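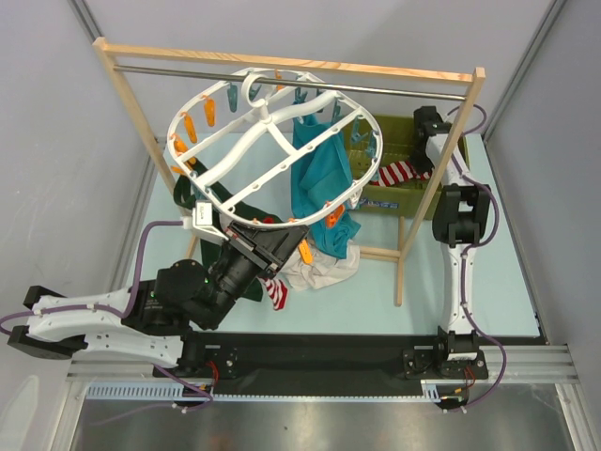
4. Wäsche aufhängen

Dieses Kapitel gilt für das Tischgestell Priline mit Holzbalken und Metallstange sowie für ovale Klammerhänger aus Kunststoff. Wer einen runden Hänger besitzt, kann die Schritte übernehmen, sollte von Schritt 3 aber nicht zu viel erwarten.

4.1 Hänger bestücken

1. Gestell auf eine ebene Fläche stellen und prüfen, ob beide Beine aufliegen. Wackelt es, die Schrauben aus Kapitel 2 nachziehen. Bierdeckel unterlegen hilft erfahrungsgemäß einen Nachmittag lang.

2. Den Haken des leeren Hängers über die Metallstange legen, nicht über den Holzbalken.

3. Das schwerste Teil zuerst anklammern, möglichst mit zwei Klammern. Danach gegenüber ein Gegengewicht setzen. Ganz waagerecht hängt ein ovaler Hänger trotzdem selten.

4. Socken einzeln am Bund anklammern. Paare nebeneinander hängen, sonst beginnt das Suchen beim Abnehmen.

5. Kleinteile, die noch warten, im Korb lassen. Über den Korbrand gelegte Socken landen früher oder später auf dem Tisch.

Hinweis: Orange und türkise Klammern halten gleich gut. Die verbreitete Empfehlung, jeder Person im Haushalt eine Farbe zuzuteilen, haben wir übernommen und nach zwei Wochen wieder aufgegeben.

Hinweis: Lange Teile wie Hemden oder Handtücher reichen an einem Tischgestell leicht bis auf die Platte. Was aufliegt, trocknet dort langsamer. Einmal quer falten oder gleich auf die große Leine damit.

Achtung: Nicht am vorderen Rand des Hängers ziehen, solange hinten Wäsche hängt. Der Haken kann von der Stange rutschen.

4.2 Belastung

Die Stange trägt laut Datenblatt 2.000 g, gleichmäßig verteilt. Nasse Wäsche ist nie gleichmäßig verteilt. Wir raten zu höchstens 1.000 g je Hänger und im Zweifel zur Küchenwaage.

4.3 Abnehmen

1. Leichte Teile zuerst, dabei abwechselnd von beiden Seiten.
2. Klammern zusammendrücken, nicht abreißen.
3. Leeren Hänger aushängen und flach lagern.

Ersatzklammern siehe Kapitel 7.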